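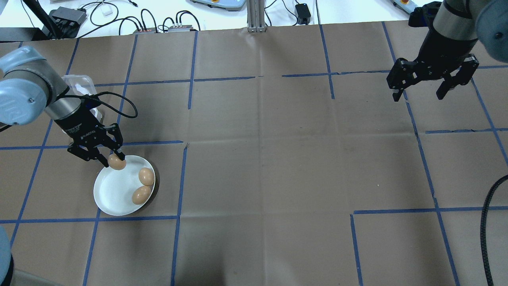
Clalton Campdraft and Rodeo Club

About the club

Clalton Campdraft and Rodeo Club runs one open rodeo and one campdraft each year at the Clalton grounds, along with practice days through the cooler months. We are an incorporated club run by its members. We have 505 financial members, most of them from the district and the stations to the north, and a fair few who have moved to the coast and keep paying their subs.

How it began

The club grew out of a bushmen's carnival held on the river flat behind the old Ulix woolshed. The first programs list a buckjump, a bullock ride, a stock horse class and a foot race for the shearers. There was no arena. Cars were parked in a ring with their noses in, and riders were expected to keep clear of the bonnets.

After two wet years in a row the carnival moved up the hill to the present grounds. The first yards were cut from local timber and put up by the families who used them. A few of the original posts are still standing at the back of the drafting yards, and the newer steel panels are pinned to them. The carnival became a club the following September, when 63 people paid to join at a meeting in the hall.

Campdrafting was added later. For a long time the rodeo carried the draft, and entries were small enough that the whole program could be run in an afternoon. It is now the other way about. The draft takes up most of the weekend and the rodeo is held under lights on the second night, starting at 6 pm.

The grounds

The main arena is sand over clay and is worked up before every event. There are 6 bucking chutes, a separate roping box, and a camp at the eastern end that was widened when the draft outgrew it. Competitors can camp on site. Powered sites go to people travelling with young children or with horses that need fans, and everyone else is on the flat past the wash bays.
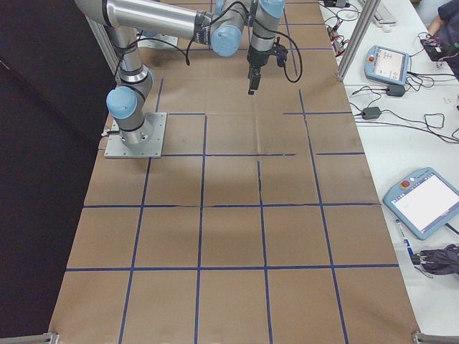
Water at the grounds comes from the town supply and a bore. The bore water is for horses, the arena and the toilets. Please don't fill drinking bottles from the taps with the red handles.

The bar and canteen sit under the one roof beside the announcer's box. The canteen is run by the primary school in return for the takings, and has been for as long as anyone on the current executive can remember. Breakfast starts when the first horses are being fed.

Stock

Bucking stock comes from the Ševčík family, who have supplied the rodeo for 11 seasons. Their best-known horse here was Skimance, a blue roan mare who was drawn in the open saddle bronc year after year and rarely ridden to time. She was retired to a paddock on the Ulix road. The perpetual trophy for the highest marked saddle bronc ride carries her name.

Cattle for the draft are lent by local properties. Each mob is used once and then trucked home. A vet is on the grounds for both events, and the stock supervisor can withdraw any animal at any time. Riders are not given a reason on the spot, but can ask at the office afterwards.

People

Ruth Sowerby is the club president. She grew up at the grounds, won the ladies' draft twice and served as secretary before taking on her present role. She looks after the program, the judges and dealings with the shire.

Lacey Fothergill is the club secretary and handles nominations, memberships and the results. She also runs the junior practice days, where kids learn to work a beast out of the camp at a walk before they do it any faster. Juniors do not need their own horse for their first practice day, but they do need a helmet, boots with a heel, and a parent who stays.

Joining

Membership runs from July to June. Single, family and junior memberships are available, and the form can be picked up at the produce store or from the office on practice days. Members vote at the annual general meeting, held in the hall, and get first call on camp sites until nominations close.

New members who don't ride are welcome. There is gate work, timing, penning up and a long fence that always needs looking at. Ask for Lacey at the office.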